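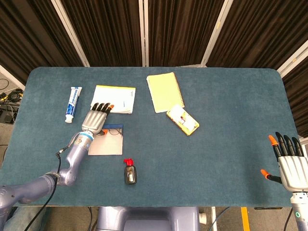

Fig. 1. The cloth-covered table with paper, toothpaste, the red-capped bottle and the yellow spiral notebook.

The Stuff on the Table: Sorting Small Household Items

Our project started with a drawer. Everybody in our group has one at home, full of paper, half-used tubes, a bottle or two and a notebook with three pages written in it. We wanted to know how people decide what belongs together when the things in front of them have almost nothing in common, and we loved working on this from the first afternoon!

We used a table with a soft cloth surface. We had tried a bare desk before and the small stuff slid all over the place (the bottle went on the floor twice). On the cloth a notebook stays where you lay it, even at an angle, and pale things like the paper and the white tube are easy to spot against the blue.

For each layout we spread the items out with space between them. Then a classmate had to say which ones they would put away together, and where. We asked 7 classmates from the Plirkthorpe dorm, one at a time, and wrote down the reasons in their own words. That turned out to be the best part of the whole project. One person wanted the paper and the notebook on a shelf right away and then spent ages on the toothpaste. Another went by shape only - flat things in one pile, everything else in another - and was done before we had our pens ready.

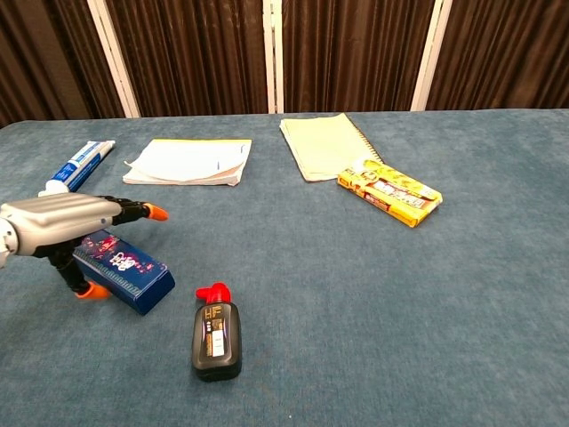 By Salim Muli and Muthoni Urio
Planbridge Design Studies, Bristitdale campus
7 February 2023

The dark blue box changed things more than we expected. Once there was a carton on the table, four people stopped sorting and started packing. They wanted to know if it could be opened and what would fit in it. With its pink and red splashes it also pulled the eye, and two of them picked it as the first thing they would move.

Loose paper was the hardest item. The sheets curl a little and the edges don't line up, so the stack looks messy even after you straighten it. Muthoni's idea was to treat it as one object and never split it. Salim wanted to slide it inside the notebook, and we argued about that for most of a lunch break. In the end we let each classmate choose, and most left the stack alone.

The toothpaste was everyone's odd one out. It has an obvious home, but that home is in another room. People who sorted by room set it apart first. People who sorted by shape had trouble with it, since a tube is flat at one end and round at the other.

We borrowed the word "parking" from our instructor, Ms. Mwakalinga, for the spot where you put a thing when you can't decide. Nearly everybody had one, usually a corner of the table close to their writing hand. We think a good drawer needs a parking spot too, and we have a cardboard divider cut out to try.

Next we want to repeat the layouts with kitchen items, and with younger kids if the school next door says yes. The divider should be ready by May. If you have a messy drawer and a free half hour, come find us - we would love to see it!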